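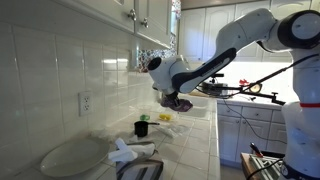
Madalena Antunes asked that the section on cloths be placed ahead of the section on sprays, on the grounds that most marks on a worktop are put there by the cloth. Her request has been adopted in this issue of the guide.

## 4. Wiping down the worktop, sink and wall tiles

This section applies to all kitchens fitted under the Arness scheme, including those with gloss tiles between the worktop and the wall cupboards. It should be read together with Section 3 (Daily care of the sink) and Section 7 (Cupboard doors and knobs).

### 4.1 Before starting

1. Clear the worktop of food, crockery and small appliances.
2. Switch off and unplug any appliance standing near a wall socket.
3. Take one clean cloth for the worktop and a second for the tiles. Coloured cloths should be washed separately before first use.
4. Prepare the cleaning solution: 11 ml of Clarkico concentrate to 900 ml of warm water. Do not increase the strength for heavy soiling; repeat the wipe instead.

> **Caution:** Do not spray liquid at or near electrical sockets. Spray onto the cloth, away from the wall, and wring it out well.

### 4.2 Worktop

1. Brush loose crumbs into the hand or a dustpan. Crumbs should not be swept into the sink.
2. Fold the cloth in four. A folded cloth gives eight clean faces and keeps an even pressure on the surface.
3. Wipe from the back of the worktop towards the front edge in straight, overlapping strokes.
4. Turn to a fresh face whenever the cloth begins to drag or leave streaks.
5. Pay attention to the joint between the worktop and the sink. Standing water in this joint will shorten the life of the sealant.
6. Dry with a second pass.

### 4.3 Gloss tiles

1. Begin at the top row, directly beneath the wall cupboards, and work downwards.
2. Wipe across each row in one direction. Circular rubbing leaves smears that show up under cupboard lighting.
3. Clean grout lines with a soft brush and plain water. Katiyar grout sealer may be applied once a year, in January, after the grout has been left to dry overnight.
4. Mosaic tile has a greater length of grout for its area and should be given a separate rinse.

**Note:** Socket plates are to be wiped with a dry cloth only.

### 4.4 Sink

1. Rinse the basin with warm water and wipe it round from the rim to the waste.
2. White basins may hold tea stains. Apply the diluted solution, leave for five minutes and rinse.
3. Do not leave a wet coloured cloth lying in a white basin - the dye may transfer.

### 4.5 Care of cloths

- Rinse and wring out after each use, then hang to dry fully opened out.
- Wash at 61 °C or above where the label permits. Do not use fabric softener.
- Replace after 100 washes, or sooner if the edges have begun to fray.
- Replacement cloths may be ordered from the Imside stores desk in packs of ten.

Section 4 was last revised on 19 July 2018. Earlier printed copies should be withdrawn.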